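Section 7: Descaling Your Codo Countertop Kettle

Your kettle will ask to be descaled by blinking its amber light. It will go on blinking through breakfast, dinner and the dark hours between until you do it. How often depends on your water. In soft-water areas, expect to see the light in spring and again in October. In hard-water areas, you will get to know it well.

Before you start

Unplug the kettle and let it cool for an hour. Clear a space on a table or counter, and have one packet of Ferraro descaling powder ready. Vinegar also works, if you like your tea to remember it.

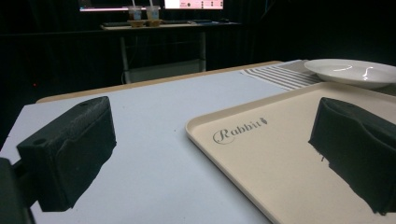 1. Lift the kettle off its base. The base must never get wet, including "just a little."

2. Take out the spout filter by pinching the two tabs and pulling up. If it won't come, press down first, then pull. Swearing is optional and has no effect on the tabs.

3. Fill the kettle to the lower line with cold water and stir in the whole packet.

4. Put the kettle back on its base, plug it in and hold the power button until the light turns blue. The kettle will warm the water without boiling it.

5. Wait for the beep, then unplug the kettle and let it stand until cool. Flakes in the water are normal. They used to be in your coffee.

6. Empty the kettle into the sink, rinse it well and refit the filter.

7. Boil one full kettle of plain water and throw it away.

Note: If the amber light is still blinking, hold the power button again until you hear two beeps. This resets the counter. It does not remove scale, so please don't use it as a shortcut — the kettle will believe you, but the heating plate won't.

Caution: Never mix descaling powder with bleach or any other cleaner. Keep the packets away from children and pets.

Spare filters are part number 411. Order them from Evton Parts or any Callton store.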